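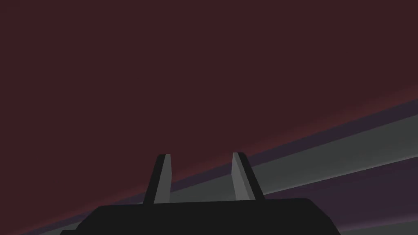 Chapter 2
Before You Sign the Purchase Order

I bought my first robot arm the way I bought my first car: I fell for the thing in the showroom and did the math on the drive home. Please don't do that! The arm was a Skendent, the price looked great, and I had forgotten that an arm on its own can't pick anything up. The gripper was a separate line on the quote. So were the fingers, the cable, the mounting plate and the software license (which renewed every January, surprise).

This chapter is where we slow down and build a real budget. We'll follow one small shop, Politis, as it plans a packing cell and compares quotes from Illero and Brirnora. I picked Politis for a reason you'll see on the first worksheet: they had a fixed amount to spend and a very long wish list.

Let's start with the part that touches the product. A plain two-finger gripper is where I'd begin for most boxes and blocks, and I like to try it in simulation before any money moves. You can find out on a slow Saturday that your widest carton won't fit between the fingers.

Key terms: end effector, stroke, payload, spare parts allowance, total installed cost

Warm-up: Politis gets a quote for 32 replacement finger pads at $59 each, plus a $948 setup fee. Work out the total, then write down which part of it they would pay again next year.

2.1 What the Quote Leaves Out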